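Members' Forum > Sewing and Doll Clothing > Pattern Drafting and Licensing

Print this page | E-mail this page

Terms for selling finished garments made from guild patterns

Posted 2/13/25 by Bergþóra Bach, Pattern Library, Sturnari Doll Costume Guild

Members are asked to read the revised terms before the summer sale at Perkuvthorpe in August. Under the present rule, a member who buys a pattern from the library may sew from it for private use without limit. The revised rule also permits the sale of finished garments, provided that each garment carries a sewn label giving the pattern name and the name of the maker.

The pattern pieces themselves may not be copied, traced for another person, or resized and offered as a new design. This applies to the Kallura coat and its hood, which have been the subject of several letters to the library.

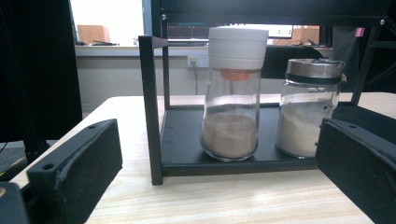 The revised rule further requires that any change to the closure be stated on the label. A coat drafted for snaps and sold with hook and loop tape is still a Kallura coat, but the buyer should be told. Comments are invited in this thread and will be placed before the board with the draft.

Reply from needlecase_north

I support the rule on finished garments. I do not support the label requirement as written. A sleeve for a small baby doll leaves very little room for any label, and a sewn one will scratch the vinyl or show through lawn. A printed card tied to the garment should be accepted in its place.

Reply from Ó Néill Patterns

We license two designs to the library and would object to a card. Cards are removed at the first sale, and the garment is then resold with no record of the designer. A narrow ribbon label in the back neck facing is quite possible on small sizes. Members have only to plan for it before the lining is closed.

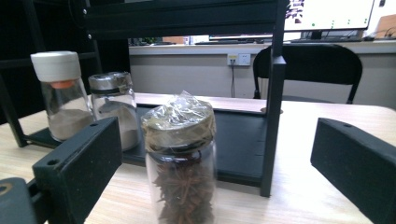

Reply from hemline1298

With respect to the previous poster, not every garment has a facing. The romper in the library's baby series is finished with a bias strip, and so is the sun hat. I would ask that the rule name the garments to which it applies.

Reply from Bergþóra Bach

The point about bias finishes is accepted. The draft will be amended so that unlined garments may carry either a ribbon label in the side seam or a card. Lined garments will require the sewn label. The position on resizing is unchanged.

Reply from needlecase_north

Thank you. I remain of the view that the card should be open to all garments, and I ask that my objection be recorded. Could the library also confirm whether garments made before the new terms take effect must be labeled?

Reply from Bergþóra Bach

They need not be.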